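Home Library Portal Search Random entry Log in

Adhesive bandage

An adhesive bandage is a small dressing used to cover minor cuts, scrapes and blisters. It consists of a strip of backing material coated with adhesive on one side, with an absorbent pad fixed near the middle. The adhesive holds the pad over the wound and the pad soaks up small amounts of blood and fluid. In the United States the item is commonly called a bandage or a strip. In Britain and a number of other countries it is called a plaster or sticking plaster. The usual Chinese term on retail packs is 创口贴, which can be read as "wound sticker."

Construction

The backing may be woven fabric, plastic film, foam or paper. Fabric stretches with the skin and is often chosen for knuckles and elbows. Plastic film is thinner and sheds water better. The pad is made of cotton, viscose or a synthetic fiber, and usually has a perforated film on the side facing the skin so that it lifts away without pulling at the wound.

Two overlapping paper or plastic tabs protect the adhesive until the bandage is used. When the tabs are pulled apart, the pad can be placed without being touched. Most bandages are sealed one at a time in a paper or film wrapper. Those sold as sterile stay that way only as long as the wrapper is unbroken.

The adhesive is in most cases an acrylic compound. Older products used natural rubber, and rubber is still found in some fabric strips. People with a latex allergy are generally advised to read the pack before buying.

Sizes and shapes

The ordinary strip is long and narrow, with rounded ends. Other common forms include:

- small round spots, used after injections and blood tests
- square patches for knees and elbows
- H-shaped knuckle bandages
- hourglass-shaped fingertip bandages
- oval cushions for blisters on the heel

Assorted packs combine several of these. Single-size packs are more common in kiosks and convenience stores, where the pack is small and the buyer usually wants a bandage right away.

Transparent and waterproof types

Transparent bandages use a clear film backing, often polyurethane, through which the surrounding skin can be seen. They were developed partly for appearance, as tan or beige strips match only some skin tones. The pad itself normally remains visible.

Waterproof bandages have adhesive on all four sides of the pad, so that water cannot run in along the edges. Some brands use the word for any strip with a plastic backing, even where the sides of the pad are open. Whatever the type, the adhesive bonds poorly to damp or oily skin, and a strip put on straight after washing tends to peel at the corners.

Use

The wound is rinsed with clean running water and the skin around it is dried. Bleeding should be slowed with light pressure before the bandage goes on. The strip is laid flat without being stretched, and on a finger it should not be wrapped so tightly that the tip changes color. A bandage is changed at least once a day, and sooner if it becomes wet or dirty.

Adhesive bandages are not meant for deep cuts, animal bites, large burns or wounds that keep bleeding. Redness that spreads, swelling or pus are reasons to see a doctor.

Packaging and labeling

Retail bandages are sold in folding cartons, flat tins, plastic cases and resealable bags. The carton is the cheapest of these and the most widespread. It is closed with a tuck flap at one or both ends, and the end is often torn on first opening, after which the flap no longer holds and the wrapped strips can slide out in a bag or drawer. 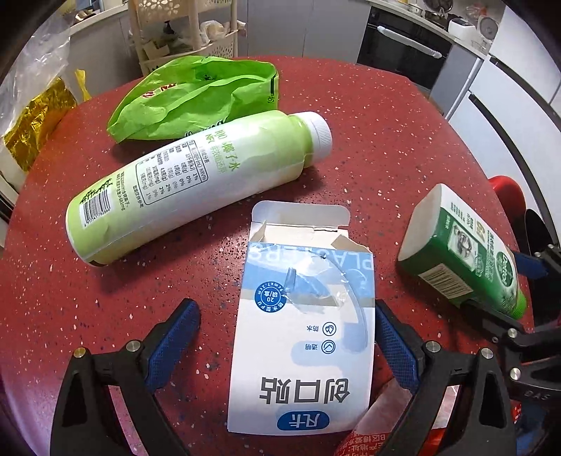 The front of a carton normally gives the product name, the brand, the count and the size of the strip. Chinese packs state the count with the character 片 (piece) followed by 盒 (box), so that 20片/盒 means 20 pieces to a box. Two other terms often met are 防水, waterproof, and 透明, transparent. Many packs also carry an English name, and "plasters" is a frequent choice there.

Larger cartons are sold to schools, kitchens and workshops. The supply firm Zetance lists a box of 200 for canteens, with blue strips that are easy to spot if one falls into food. Meltlow, a maker of travel goods, sells a flat card sleeve holding 18 strips in 2 sizes.

Storage

Bandages keep best in a dry place away from heat. Warmth softens the adhesive, which may creep out past the tabs and stick to the wrapper. In her household handbook The Cernmont Cupboard, Tamara Pavliuk recommends moving strips from a torn carton into a small tin, and cutting out the panel with the size and expiration date to keep with them. Solomiia Vakulenko, in a guide to day trips published by Drummond, suggests carrying a few loose wrapped strips in a pocket and leaving the box at home.

Disposal

Used bandages go into household trash. They should not be flushed, as the film backing does not break down in water. Clean cartons can be recycled with other cardboard once the wrappers have been taken out.

Related entries

Blister
First aid kit
Folding carton
Gauze
Medical tape
Tuck flap
Wound dressing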